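How a Film Gets Its Sound

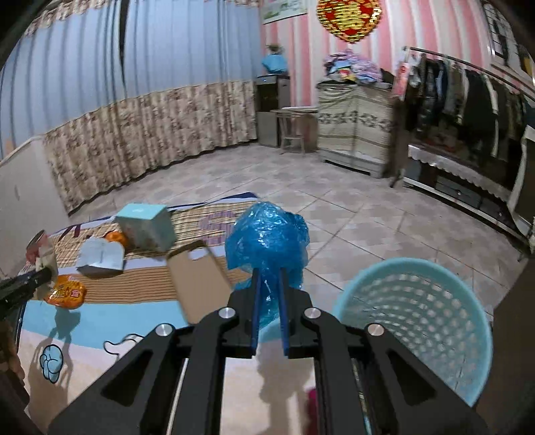 A crumpled plastic bag held above a mat, beside a waste basket.

When you watch a film, you hear voices, music and a large number of small noises. Doors close. Boots cross gravel. A coat rustles as someone sits down. Many of these noises were not recorded when the cameras were running. They were added later by a person called a Foley artist.

Why are the sounds added later?
On a film set, the microphones are pointed at the actors' mouths. They pick up speech well and other sounds poorly. A footstep may be too quiet, or it may be covered by wind or a passing truck. If the film is going to be shown in another language, the voices are removed, and any small noises recorded with them go too.

What happens in a Foley studio?
A Foley studio is a quiet room with a screen, microphones and many ordinary objects, called props. The floor usually has several surfaces, such as concrete, wood, sand and carpet. The artist watches a piece of the film and makes each sound at the same moment as the action on the screen. This is called performing in sync. In another room, a sound mixer records the result and checks the level.

Biljana Nedeljković performed the Foley for Keltano, an animated feature about a lighthouse keeper's daughter. An animated film begins with no sound from a set at all, so every footstep had to be made. The finished film used 3254 separate Foley sounds. Of these, 411 were footsteps belonging to the main character, and 265 were made by her raincoat.

Does the prop have to match the picture?
No. The sound only has to be believable. Cornstarch squeezed in a leather pouch sounds like snow underfoot. Snapped celery can stand in for a breaking bone. Coconut shells have been used for horses' hooves since the days of radio plays.

What are the main types of Foley?
Feet: every step, in the right kind of shoe.
Moves: the rustle of clothing.
Specifics: everything else, such as keys, cups and door handles.

Try it yourself
Choose 2 minutes of a film you know. Turn off the sound and write down each noise you expect to hear. Find an object at home for each one. Play the film again, still silent, and perform the list while someone records you. Then play the recording and the film together. If a sound arrives late, practise that part and record it again.

Words to know
Prop: an object used to make a sound.
Sync: happening at the same time as the picture.
Mix: all the sounds of a film joined together at the right loudness.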